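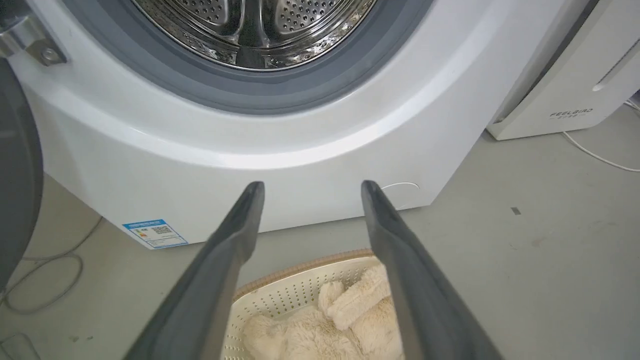
October 10, 2021

Second round with the long fingers. Lindsay Dunstan asked for a straight comparison with the short Jusen set, so I kept the arms, controller and laundry task the same and changed only the fingertips.

The short set is stiffer and closes more evenly. Its problem is reach. With the basket on the floor, the wrist housing gets close to the rim before the tips get to the bottom, and the planner rejects the pose. The long fingers clear that easily, but they flex under load, and the Cerkix controller reads the flex as extra travel. I dropped the closing force to 40 per cent and the position error became tolerable.

Over 132 grasps on soft items, the long set missed 6. The short set missed fewer, but only on the poses it could reach – not a fair fight.
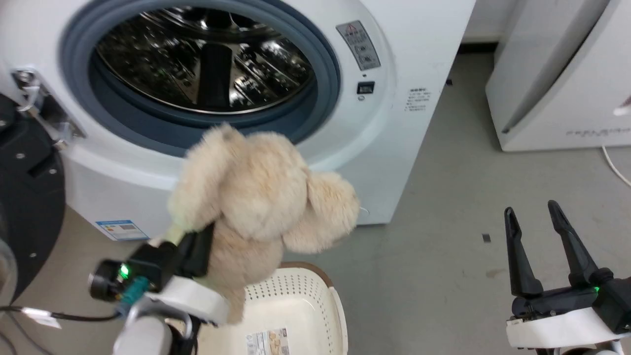
*Left gripper closed on the bear, right gripper open.*

Shaggy fabric is still awkward. The wrist camera loses depth on long pile, so I take the height estimate from the head camera and let the fingers go 2 cm deeper than it suggests. Marilou Cabrera thinks textured pads would do more than any of this. She may be right; a pair is on order from Zestadov.

Still to do: recalibrate the left wrist camera and repeat the short set with the basket raised.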